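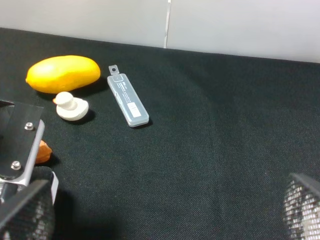 VINLOW WORKSHOP RELEASES PLANS FOR FLARON TABLETOP ARM

Build files, parts list and control software now available for home and shared-shop use

TIDDEN, 29 Jul 2020 - Vinlow Workshop, a member-run shared shop, today released the full plans for Flaron, a tabletop robot arm with a two-finger gripper and a small camera mounted at the wrist. The release covers mechanical drawings, wiring diagrams, a parts list, firmware and the Sison control software. All files may be downloaded, modified and built at no charge for noncommercial use.

Flaron is intended for builders with access to a drill press, a soldering station and basic hand tools. The parts list runs to 159 line items, counting fasteners. Total parts cost for the reference build was $985 before shipping, excluding the host computer. Assembly of the reference unit took about 4 weeks of evening work, most of it spent on cable routing and on reworking the wrist joint.

Gripper and wrist

The gripper carries dark perforated mesh pads on both fingers. Earlier pads cut from smooth sheet rubber were dropped in May after they let go of glossy items during lifts. The mesh pads are fixed over the finger faces and can be replaced without removing the fingers from the mount.

A flat black bracket plate is fastened beside the gripper with hex screws. The drawings call for thread locker on these screws. Builders who leave it out should check them for looseness before each session. The camera sits behind the fingers and looks forward between them, so part of the bracket and both pads remain in view at all times. Sison masks these areas when it searches for objects.

Work surface

The reference setup uses a dark woven fabric laid flat in front of a pale wall. Bare tabletop finishes produced reflections that the software marked as objects. The fabric should be pulled tight and clamped outside the reach of the arm. Folds higher than the finger tips will cause false contact readings during low approaches.

Lighting should be even. Soft shadows next to objects are acceptable and are handled by the default settings. Hard shadows from a single desk lamp are not, and the manual lists lamp positions to avoid.

Test objects

Vinlow tests each software build with ordinary household items. The current set includes a yellow mango, a small white rubber duck and a long translucent plastic case with a hanging tab. Objects may be placed close together. The pick routine starts with whichever object has the most clear space on both sides, and the gripper is turned to match the object's long axis before it descends.

Translucent items remain the weakest case. Sison finds their edges less consistently than those of solid-colored items, and builders should expect to adjust the contrast threshold for their own surface.

Known limitations

The arm is not rated for unattended operation. It has no guarding and must be run with the stop switch within reach of the operator. Objects partly hidden behind the bracket are skipped until the wrist moves to a second viewing position. This adds time to each cycle and can be turned off in the settings file. The wrist cable should be inspected for wear at the inner bend.

Availability

The files are available from the Vinlow Workshop project page and on request at the shop's front desk in Tidden. Printed copies of the assembly manual can be ordered at cost. Kits are not offered. A revised wrist drawing with 2 alternative cable paths is in preparation and will be added to the same download.

About Vinlow Workshop

Vinlow Workshop provides bench space, shared tools and storage to members working on mechanical and electronic projects. Flaron was designed and built on site by members.

Contact: Project desk, Vinlow Workshop, Tidden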